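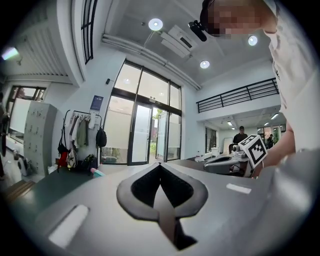 13 August 2025
Griseck handhelds, notebook, front room

Good day on the handhelds! Started at 10 with both grippers charged and left the arms switched off in the back, so everything below is hand demos only.

Task is still the towel handover: left gripper picks a corner, right gripper takes the next one, spread, fold once, lay down. Balthasar wrote the new card for it and it reads much better than the old one. I had Afiq try it cold and he got a clean fold on his second go, which never happened with the old wording.

Headset tracking first. Marker cube on each gripper, headset looks down at them, and the poses get tied together from that. The old trouble is turning the wrist in so far that the cube faces the floor. I asked everyone to keep the cube tipped back toward their own face between moves, even when it feels silly, and the dropouts went way down. Need to put that on the card.

Demos kept: 210. Thrown out: 14, nearly all from before lunch, when I was still rushing the second grasp. That puts us at 759 for the towel set, Londberg sessions included. So happy with that number.

Things to remember
– Slow down just before the jaws close. Ivana replayed my morning batch and the policy will copy that little stab I do.
– Pause a beat at the handover. Both jaws on the cloth, then let go with the left. If you let go early the towel swings and the next frames are junk.
– Start each demo from a different spot. I drifted into standing in one place for most of an hour (Zulema caught it, thanks).
– Ceiling lights in the wrist view don't seem to bother the pose solve. Daylight through the doors might, want to compare a morning run with a late one.

Tried the thin cloths from Ibarra at the end. They slip out if you pinch less than a finger's width in. Kept those in their own folder, don't mix them with the towels yet.

Hazel is starting a training run on the full set tonight with the same settings as the Jellberg one, so the only change is data. If the handover holds up on the arms we go to shirts in September. Can't wait to try sleeves.

To do: recalibrate right jaw width, new tape on the cube mounts, ask Balthasar for a shirt card.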